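Workshop notebook
Home | Notebook | Rigs | Procedures | Archive
July – posted by the bench team, Multulham
Print this entry | E-mail this entry

Room rules for hand-held collection, third go

Started 9.15. The plan for the day was to get the draft rules into a state where somebody from Bratton could pick them up and run a session without ringing us. The second draft was four pages and read like a contract. I have cut it down and tried it against a bedding session as I went.

Background for anyone joining at this point. Haque want every bedroom task recorded to the same rules as the kitchen ones. The kitchen rules were written around worktops, where things stay put and the surface is hard. A mattress gives when you lean on it and a fitted sheet keeps every crease you put in it, so a good half of the kitchen wording does not carry over. I left the numbering alone so that the two sets can still be read side by side.

Rule 1, start state. The old wording was "surface clear and tidy". Two people will read "tidy" in two ways. New wording: nothing on the sheet that is not part of the task, corners of the sheet tucked under, creases left as they fall. We are not to smooth the sheet flat between takes. I did this out of habit on the first few this morning and had to mark them as mixed. A perfectly flat sheet every time would teach the policy something that is no use in a real bedroom.

Rule 2, hands and grippers at the start. Both grippers up over the work surface, pointing away from the body, well apart, held still for a slow count before moving. Both sets of lights to be checked before the count begins. If one side is not showing green, stop and sort it out; do not begin and hope it comes good. The start pose also has to be in view of the head camera. Taller people tend to hold the grippers too low, and then there is not much of them to be seen.

Rule 3, labels. Each gripper keeps its label for the life of the project. If a label lifts, replace it like for like and write it in the log. Tendex sent over a note suggesting that left and right could be swapped to even out wear. I have said no for now. The calibration files are kept per side and I do not trust us to rename them properly at the end of a long day.

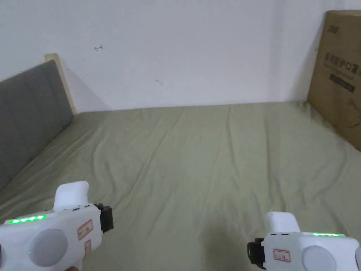

Start pose over the green sheet, both sides lit.

Rule 4, background. I went back and forth on this one. The kitchen rules say to remove packaging from view. In a bedroom there is often a box or a bag standing about, and I would sooner have some of that in the data than none. Settled on this: large items may stay if they are out of reach of the task and are not moved between takes in the same block. If something has to be moved, end the block and start a new one. Marks on the walls are to be left alone. Please do not clean or paint anything halfway through a block, however much it bothers you.

Rule 5, block length. 30 takes, then a break with the grippers put down. The old limit was 50 and the last part of each block was plainly worse when I went through the kitchen recordings: wrists drop, and the hold at the start gets shorter and shorter. The lower limit costs us a bit of time in setting up again. Worked out at the bench, we lose about 75 minutes over a full week, and I think that is fair.

Rule 6, throwing takes away. Only the person who did the take may mark it bad, and it has to be done before the next one starts. No going back at the end of the day to prune. Failed takes are kept and marked as failed. A bad take is one where the rules were broken or the kit stopped. A failed take is one where the rules were kept and the task did not come off. I have put these two definitions at the top of the sheet in larger type, since they were muddled all through last month's log.

Rule 7, leaning. New rule, no match in the kitchen set. Knees and elbows stay off the mattress during a take. Thighs may touch the side. If the far edge cannot be reached without kneeling, the task is to be done from the other side or left out. Leaning tips the head camera down, and the whole bed shifts in view just as the interesting part begins.

11.40. Read the draft aloud with the bench team. Two changes came out of it. Rule 2 now says to look at the lights yourself and say "both green" out loud, so there is a mark on the audio. Rule 4 had the word "clutter" in it, and that has gone, as it sounded like telling people off.

Afternoon. Went through the old log to see what the new rules would have done to it. Take 1614 is the one everyone argues over: the hold at the start is fine, the task is done properly, but the person straightens the sheet with the side of a gripper before they begin. Under the old rules it is good. Under the new Rule 1 it is bad. I have left it marked as it was and put a note beside it. The new rules apply from the first session after they are signed off, and we will not go back over earlier work.

Also tried the one-page version pinned up by the door. The type is too small to read with the head camera on. Will print it across two sheets, with Rules 1 to 3 on the first, as those are the ones needed in the moment.

Still open:
– Pillows. Do they count as background or as part of the task? Ask Haque.
– Whether the count in Rule 2 should be a beep from the software. Bratton would like this. I would want to hear it first, as it may make people jump into the take.
– Patterned sheets. Nothing in the rules about them yet.
– Spare labels, both sides. Running low, order more.

Draft three is in the shared folder under Procedures. Comments in the margin, please, and leave the numbering as it is.

Print this entry | E-mail this entry
Previous entry | Next entry | Back to Notebook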